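Two-armed dinner helper takes shape on a workshop table 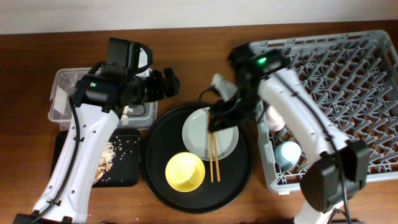 Clerko Shared Workshop | Robotics Bench

The robotics bench at Clerko has spent most of the winter teaching a pair of robot arms to deal with the dishes, a job its members have managed to avoid by hand for considerably longer.

The project is called Brisska. It consists of two white arms with black joints and grippers, a wooden table, and a supply of tableware that used to live in the workshop kitchen. Anyone who has been looking for the yellow bowl can stop looking. The gray dish rack is over there too, with the pink cup and the light blue one, and the bench would like it known that they may be visited at any time.

Brisska began as a plan to build one arm. One arm, the group found, can pick up a plate perfectly well and then has no idea what to do about the chopsticks. A second was added in the fall, along with a second set of cables, a second power supply and a second person's opinion on where everything should be mounted. The two arms now share the table under a rule that only one may reach for the round tray at a time. The rule was written after they both reached for it.

Parts so far have come to $765, not counting the tableware. The motors were the biggest item, bought used in a batch from Gebremichael, the surplus shop that also supplied the workshop's drill press and its unkillable radio. The control software is Citumitz, a free package put together by members of another workshop. Its manual is 8 pages long, and four of those are about installing it.

Chopsticks remain the hard part. They are thin, they roll, and they are the same color as a good deal of the table. A plate forgives a gripper that arrives a little to one side. A chopstick goes on the floor. In March the bench ran 400 practice grabs on chopsticks alone and kept a tally on the whiteboard by the door, until somebody needed the whiteboard for the parking schedule. The surviving half of the tally is described as encouraging.

Progress elsewhere has been steadier. Cups go into the rack on most attempts, though the group is still debating which way up counts as correct. Bowls are considered solved, or at least the yellow one is. Cutlery will follow once there is agreement on forks, which have a habit of hooking whatever they are next to.

Speed is another matter. Clearing one place setting takes Brisska four minutes on a good evening. Members who watched the last session pointed out that a person can do the same thing in well under one. Members of the bench pointed out that a person hadn't been doing it, which was how the project got started.

Next on the list are softer fingertips, a quieter fan for the power supply and a proper stop button at each end of the table. The present stop button is at one end only, and it is always the other one. A request to extend the project to washing has been turned down for now on the grounds that the arms are not waterproof and the sink is in a different room.

The bench meets in the back room from 7 p.m. and has space for two or three more people. No experience with robots is needed. A steady hand with a crimping tool would help, as would any spare chopsticks. Donated plates should be ones you don't mind losing, and mugs are welcome as long as they have a handle, the next thing the group wants to try.

Kitchen users are reminded that the workshop's dish rota is still in force.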